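Culldale group puts two grippers through 3,000 simulated pickups each

By the newsroom, Culldale Weekly Notes

Anyone who stopped by the old seed building on Howlader Street in March may have noticed the lights on rather late, and a good many coffee cups lined up along the windowsill. The robotics group on the second floor has just wrapped up a long comparison of two grippers, the Nokum and the Grasar, and after a winter of hearing bits and pieces about it in the bakery line we were very glad to be invited up for the full story.

The question they set themselves sounds simple enough. The group wants an arm that can pick everyday things up off the floor of a home, the kind of cups and bowls and balls that end up there in any house with children in it, and they had to settle on a hand for it before ordering parts. The Nokum has two stiff, flat-ended fingers. The Grasar is a softer design with padded tips that give a little when they touch something. Both have their fans in the group (the lunch table has been quite lively, we hear), and so the decision was made to let them compete properly, on the same arm, with the same controller and the same objects.

All of the testing was done in simulation. Natalia Mendoza, who leads the project, told us that this was partly a matter of money and partly a matter of patience. A real gripper gets worn and knocked about, and somebody has to put the bowl back on the floor after every try. In the simulator the room resets itself, and the whole thing can run overnight while everyone is home in bed.

"I used to set it going after dinner and then lie there wondering how it was doing," Mendoza said. "My husband finally asked me to leave the laptop at work."

Each gripper was given 3,000 pickups, spread over 4 room layouts, with the lighting changed from one run to the next. A pickup counted if the object left the floor and stayed in the fingers until the arm had come to a full stop. The Grasar managed 2,843 of its tries. The Nokum came in a bit lower overall, mostly on account of round things, which had a way of squirting out sideways when the stiff fingers closed a touch off center. On boxes and anything else with straight sides, though, the two were so close that Mendoza would rather not name a winner, and the Nokum was the quicker of the pair at letting go.

The part she most enjoyed talking about was the lighting. Early versions of the simulated room were lit evenly from all over, and the camera software did beautifully in them - a little too beautifully, she felt. So the group went back and added lamps overhead, a floor with some shine to it, and proper shadows, including the ones the arm throws as it reaches. The scores dropped right away with both grippers. The software had started treating dark patches on the floor as things to steer around, and in some runs the arm stopped short and waited for its own shadow to move, which of course it never did.

Sorting that out took most of February. The group built a separate practice set of 3,928 still views with strong shadows and bright spots in them, marked up by hand which parts were floor and which were objects, and retrained the software on those before starting the comparison over from the first run. Mendoza was firm about starting over. It cost them a couple of weeks, but she did not want one gripper judged under the old lighting and the other under the new.

As for what comes next, the group has ordered a Grasar for the real arm and will keep the Nokum model on hand for jobs with boxes, where its quick release could be useful. They are also planning a smaller round of tests with the camera mounted a little higher, since the fingers block part of the view when the arm comes in low, and a few of the missed pickups look as though they started that way. 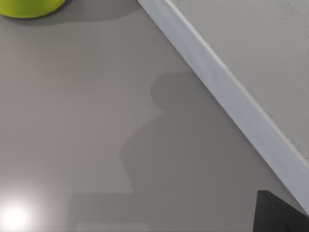 The higher mount means a longer bracket, and a longer bracket means more wobble, so there will be some fiddling with the controller settings before that round can begin. Mendoza hopes to have it running by early summer. The full results, room by room, will be posted on the board inside the Howlader Street entrance, and neighbors who would like to come up and see the simulator running are welcome in the late afternoon. Please ring the lower bell, as the upper one has not worked for years.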